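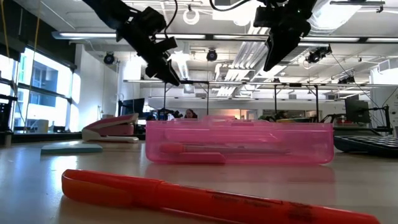
Desk-tidying set: highlighter, pencil case, stapler, pad, likely sticky notes. Two grippers above.

Budgeting for a two-arm bench setup - what am I forgetting?

Posted by Araceli Espinoza, 2023-06-30
Filed under: Buying and planning
Viewed 683 times

I have been put in charge of a shopping list, which is what happens when you own a spreadsheet and are seen using it.

We're a small outfit in Nondthorpe that packs and sends out stationery kits for training courses. Pencil case, pen, highlighter, sticky notes, sometimes a stapler if the customer is feeling flush. My brother has decided that two arms over a table could do part of the job, and he may be right, he was right about the franking machine. The photo at the top is the sort of job and the sort of layout we have in mind: ordinary desk things on an ordinary desk, grippers coming in from above, cameras up on the ceiling structure and a metal frame running across the room.

My problem is that every quote I get is for the arms. Lovely arms. One supplier sent a brochure so heavy it needed signing for. Then I ask what else we need and they go a bit vague and say "it depends on your application", and I say the application is a highlighter, and they say they'll call me back.

So far my spreadsheet has:

Two arms
Two grippers
Controller(s), with the s in brackets as I don't know
Table
Cameras, quantity unknown
A line that just says "misc" with a number in it that I made up

The unit is 6 metres by a bit less, with windows all down one side. We have a table already, it's a decent one with a shiny top. Ceiling is the usual industrial unit thing with ducts and strip lights.

What I'd like to know:

What do people really spend on everything that isn't the arm? As a share, I mean, I'm not after anybody's invoices.
Is it mad to buy second-hand?
Can I keep my table?
Does it matter that our bits and pieces are all different? The pencil cases are see-through plastic, the highlighters are fat and slippery, the sticky notes are about as thick as a biscuit wrapper once you get down to the last few.

I have to put a figure in front of my brother in July and I would like it not to be the figure that gets me laughed at in October.

Thanks in advance. I have read the pinned thread and it's all about welding.

Grason
Member, 623 posts

Welcome to the hobby that isn't a hobby.

Your spreadsheet is missing the half that costs the money. I did a similar sum for a two-arm bench three years back, and the arms came to a shade under half of the total. The rest went on things that don't appear in brochures as they don't photograph well. Going down it more or less in the order it hurt:

Something to hang it all from. Look at your own picture, there's a whole metal gantry back there with rails and posts. That isn't free and it isn't a shelf from the DIY shop either. If you mount from above, the frame has to be stiff, or your arm will reach for the pen and the whole lot will nod at it. Get a price for the frame including delivery and including somebody to put it up. Ours arrived on a lorry that couldn't get down the lane. We carried it. I still think about it.

Grippers. Budget for the ones you buy first and then for the fingers you'll want after that. Standard fingers are made for picking up blocks in demonstration videos. A fat round highlighter wants to roll, and a flat sticky pad lying on a table gives you next to nothing to get hold of. You will end up having fingers made, or padding them, or both. I went through four shapes. Put down a sum for fingers every year, the same as you would for printer ink, and resent it in the same way.

Cameras, and then mounts, cables and something to plug them into. The cameras were the cheap part for me. The mounts, the long cables and a computer with enough sockets came to more than the cameras did. Every cable you need will be sold in two lengths, too short and absurd.

Cable management. I'm giving it its own line and so should you. Cables on a moving arm wear out, so buy spares with the first order while the postage is already paid.

Guarding and a risk assessment. Do not leave this until the end. Whoever does yours will want to know how people are kept clear of the arms, and the answer affects how much floor you need. Six metres sounds plenty until you draw a fence in it and then try to get a pallet truck past. Get them in before you order. They may change what you order, and it's a good deal cheaper on paper.

Your time. I didn't count mine and I'm told it shows.

On the table: it may be strong enough, but I'd look hard at that shiny top. If it's anything like the one in the photo, you've got a bright band of light bouncing off it and the pencil case showing up again as a pink smudge underneath. Cameras don't know which pencil case is the real one. With windows down one side as well you'll have a setup that works beautifully until the sun comes round. A matt mat costs next to nothing. Blinds cost more than you'd think, so get those quoted too.

As for "misc", whatever you made up, double it and call it "installation". Nobody's brother queries installation.

Second-hand: yes for frames, tables, monitors and computers. For arms, only if you can watch it run, you get the controller and the handheld unit that go with it, and you've asked the maker in writing whether they'll still sell parts for that model. I bought one arm without the handheld unit. The handheld unit then cost me 28 per cent of what I'd paid for the arm. I have it on a hook where I can see it.

Britilero
New member

just get one arm. why does everyone want two

Espinoza
Member

(No relation to the lady asking, as far as I know, though if you're the Espinozas with the boat then hello.)

Grason is right about most of it but I'd turn the order round. You're pricing equipment before you know what you want it to do, and the quotes are vague because the question is vague. I say this with love, having spent over a year's budget on a very good machine for a job we stopped doing.

Before you ask for another price I would do these things, and they cost you an afternoon and some biscuits.

Write down every item that goes in a kit and weigh it. Kitchen scales are fine. Measure the widest bit. That tells you how wide the gripper has to open and roughly what the arm has to lift, and I'd bet the answer is "not much". People get sold a bigger arm than they need for the same reason people get sold a bigger van. The stapler is likely to be your heaviest and most awkward thing, so ask yourself how many kits have one. If it's a small share, let a human put the stapler in and take the requirement off the list altogether.

Then sort the items by how annoying they are. From what you say:

Fat highlighter: fine, if it arrives in a tray that stops it rolling
Pen: fine, same tray
See-through pencil case: awkward. Clear plastic is hard on cameras, some depth cameras in particular, as they see what's behind it or nothing at all. And it has a lid, if yours are like the pink one in your photo. Is the arm meant to open it? Put the pen in and close it? That's a different job from moving it from A to B, and it's the bit where I'd agree two arms earn their keep, one to hold and one to fiddle
Sticky notes: lying flat on a table, horrible. Standing up in a rack, easy. Suction might do it as well, but then you're buying air, so add a compressor and somewhere to put the noise

A lot of what people try to solve with a dearer robot can be solved with a tray. Trays should have their own line in the spreadsheet. Ours are cut by a local firm and they were the best value thing in the building.

Then take a box of the actual items to whoever wants your money and ask them to run a trial. Take the scruffy ones too, with the lids that don't quite shut. If they charge for the trial, ask whether it comes off the price if you go ahead, and get that in an email. A supplier who won't touch your pencil case before the sale is not going to be keener after it.

One thing missing from both lists is support. Ask what a call-out costs, how far away the engineer is, and what happens in year two. Also software: some of it is bought once and some of it is rented, and the rented sort has a way of sitting quietly in the small print. I'd show your brother a figure for the first year and a figure for each year after, on separate lines, or he'll remember only the first.

To answer Britilero, one arm is a perfectly sensible place to start if you leave the lid out of it. Buy the frame big enough for two.

Comment from Araceli Espinoza

No boat, sorry.

This is all very useful and slightly upsetting. I've weighed everything. The stapler goes in so few kits that I'm embarrassed to have brought it up. Trays have gone in, fingers have gone in, blinds have gone in and "misc" is now "installation". I've asked two suppliers about a trial and one of them has stopped answering, which I'm counting as a saving.

Grason, which sort of mat? The green ones for cutting, or something proper?

Comment from Grason

Grey rubber, off a roll. Green ones have grid lines on and they shine more than you'd expect. Buy twice the length, you'll spill something on the first bit.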